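Forum > Manipulation > Teleop and demos
Thread: folding demos, keep the bad grabs or toss them?

skevness_33
Doing clothes by remote control, two arms, one operator. 60 demos of the striped one so far, trousers just started. Half my grabs are ugly. Do you delete those or leave them in?

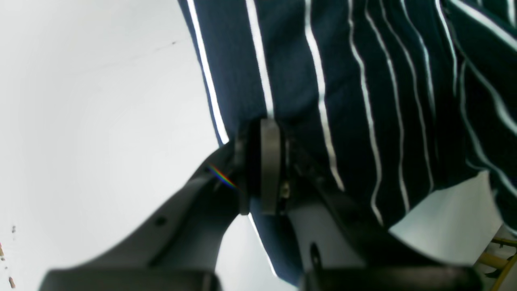
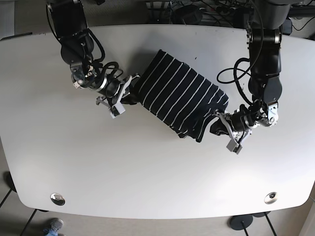
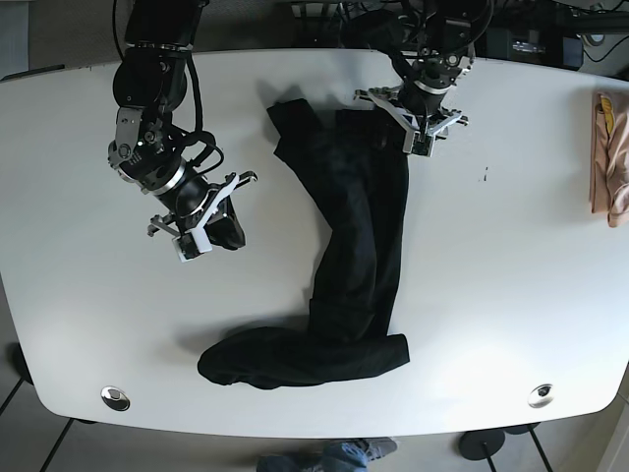
wrist view on the stripes, then stripes with both arms on, last one is the black trousers by the waistband

mitra_a
Leave em in. If you only show clean grabs it never learns to get out of a bad one. We tossed ours at Jutgate and had to redo 50.

odoi_bw
Disagree. A fumble where the operator recovers, fine. A fumble where the operator just sits there thinking for ten seconds, toss it. It learns the sitting.

mitra_a
ok yes trim the pauses. thats not the same as deleting the demo tho

yurani
Is the right arm supposed to be parked open on the trousers? I'd bring both in before lifting anything, one handed lifts twist the legs on me every time

skevness_33
Havent decided. Easier to drive one at a time. My left hand is useless after an hour

odoi_bw
Then shorter sessions. Tired demos are worse than no demos imo

perla_g
How many before you train? someone told me 2,000 and I nearly quit

mitra_a
Train at 60 and look at it. Seriously. You'll see where it's dumb and record more of that

skevness_33
ok training tonite on the stripes only, fumbles in, pauses cut. will post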